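# Best way to dry heavy hoodies without wrecking the cuffs?

**mcronin_brendan** wrote:

Moved into a flat with no dryer and I'm down to a folding rack in the spare room. T-shirts are fine. My big tan hoodie is the problem. The hood and the front pocket stay damp long after the rest is done, and by then it smells like a basement. How do you all dry the thick stuff?

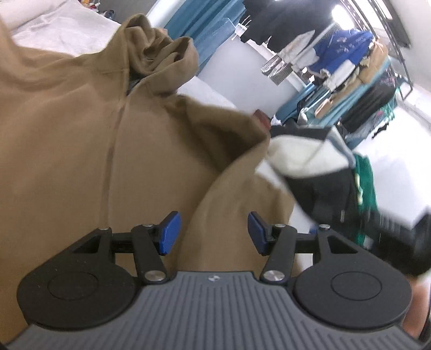 **Éabha Ó F.** replied:

Run a second spin before it goes on the rack. No detergent, no rinse, just the spin at the highest speed the label allows. You'll be surprised how much water comes out of a heavy sweatshirt that felt "done." Then turn it inside out so the pocket lining faces the air.

**dripdry31** wrote:

Second the extra spin. Disagree on inside out. I hang mine right side out and pull the pocket open with a clothespin on each side. Inside out, the hood flops over the neck and you get a double layer that takes forever.

**Éabha Ó F.** replied:

Then pin the hood up to the next bar. Mine sits across 2 bars with the hood on a third one and it dries evenly. I've done it this way since college.

**kettle_and_peg** wrote:

What's the fabric? If it's mostly polyester fleece it should dry overnight. If it's heavy cotton you're looking at a day and a half in winter whatever you do. Check the label before you blame the rack.

**mcronin_brendan** wrote:

Label says 80 something cotton, the rest polyester. The number is half rubbed off. It's a heavy one. My machine is an old Nyitrai and the top spin is 2000 according to the dial, but I've never gone past the middle setting.

**dripdry31** wrote:

Don't use the top setting on a hoodie by itself. One heavy item on one side of the drum will throw the whole thing off balance and it'll walk across the floor. Put a couple of towels in with it.

**kettle_and_peg** wrote:

Agree about the towels. Mine went through a cabinet door.

**lowell_laundry** wrote:

Get a dehumidifier and stop messing with pegs. I have the small Fusent one. Close the door, close the window, rack in the middle of the room, done by morning. Costs me less to run than the space heater did.

**Éabha Ó F.** replied:

A window open an inch and a cheap fan does the same job for most of the year. I wouldn't buy a machine for one hoodie.

**lowell_laundry** wrote:

It isn't one hoodie, it's the whole wash, every week. And where I live it rains from September on. An open window lets in more damp than it lets out.

**Éabha Ó F.** replied:

Fair enough if it's that wet outside. I still think the fan matters more than people say. Still air is what makes things smell.

**petra_m** wrote:

For the smell you already have – wash it again with half the detergent you normally use and skip the softener completely. Softener coats the cotton and it holds on to water. I quit using it and my towels dry faster too.

**dripdry31** wrote:

Not sure about softener slowing down drying. I've used it for years and don't see a difference. Less detergent, yes.

**petra_m** wrote:

Try a month without it and see.

**kettle_and_peg** wrote:

On the cuffs, since that was in the title: don't hang it by the hem with the sleeves dangling. The water runs down to the cuffs and the weight stretches them. Lay the sleeves over the bar next to it.

**mcronin_brendan** wrote:

That's exactly what I've been doing wrong, I think. Sleeves straight down every time. I'll do the extra spin with towels, sleeves over the bar and hood pinned up. Fan first, and I'll price the dehumidifier if that doesn't work. Does anyone know if the Arkix racks are wide enough for this? Mine has the bars really close together.

**lowell_laundry** wrote:

I had the 3 tier Arkix. Bars are wide enough but the feet are junk. Look for one with locking legs.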